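4. Reading the Penciled Programs

4.1 What the programs give us

Newspaper accounts of the Gilora midget races rarely go beyond the winner, the weather and the size of the crowd. The programs are far richer, and working with them has been the great pleasure of this study. Our set holds 36 programs from the half-mile dirt track at Gilora, most of them sold at the gate by the promoter and many of them marked up in pencil by whoever bought them. People wrote down heat winners, scratched the names of cars that never arrived, corrected the spelling of drivers they knew, and now and then kept a full lap chart across two pages meant for tire advertisements.

Those pencil marks change the record in ways we did not expect when we began. The printed entry lists name 289 car and driver pairings. When the marks are read alongside them, a good share of the pairings fall apart: a driver listed in one car ran his heat in another, or a car came from Toledo with a different owner's name painted over on the program page. One wonderful copy from an October meeting has four separate drivers written in for the same car, each crossed out in turn, with the word "finally" beside the last one. We have kept all four in our tables.

4.2 Whose hand?

A penciled result is only as good as the person holding the pencil. Where two or more marked copies survive for the same night, we compared them heat by heat and gave each hand a letter. Hand B is a joy to work with. B sat somewhere near the pit gate, knew the engines by sound (or says so), and noted gear changes between the heats and the feature. Hand D gave up on most nights before the feature was over, and we use D for the early heats alone. Hand F marked every car that spun, with a small curl of the pencil drawn tighter or looser, and it took us an embarrassing number of evenings to work out that the curl also shows which way the car ended up facing!

Single copies are harder. For these we accept a heat winner if the mark agrees with the order of the feature grid, which at Gilora was set from the heats under the promoter's published rules. Where the rules and the pencil disagree we print both and leave the matter open. The Putberg meetings used an inverted start for part of one season, so the same test cannot be carried over to them.

4.3 Car numbers that move

Numbers are the worst trap in the whole subject. A car could carry one number at Gilora and another at Putberg the following night, often with nothing more than shoe polish to mark the change. Earlier lists followed the number and so made one busy car into three quiet ones. We followed the engine instead, wherever the program or the marks describe it, and then the owner, and the number last of all. The best-traveled car in our tables, the Trinberg Special, turns up under five numbers, and seeing its season come together as a single story was one of the happiest moments of the work.

Figure 4. Two robot arms mounted on a rail at a table with a floral-patterned surface; the left gripper is lowered into a teal tray holding a folded white cloth.

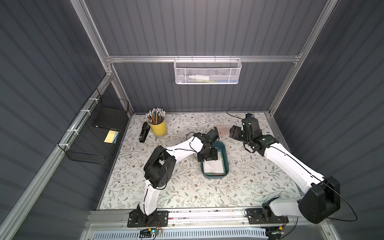

Corey Mudgway, reading a draft of this section, objected that following the engine brings its own trouble. Engines were sold in the middle of a season, he pointed out, and a good one might outlive two chassis, so the Trinberg Special of the spring may share very little with the car of the fall. He would rather see chassis and engine entered on separate lines, with a blank wherever the programs are silent.

We think he is right about the spring and fall cars, and Table 6 now splits them. For the rest of the field the chassis is described so seldom that a separate line would be nearly all blanks. Cremilda Barbosa's index of owners helps a little, giving sale dates for some of the Toledo cars, and we have added those dates in the notes column.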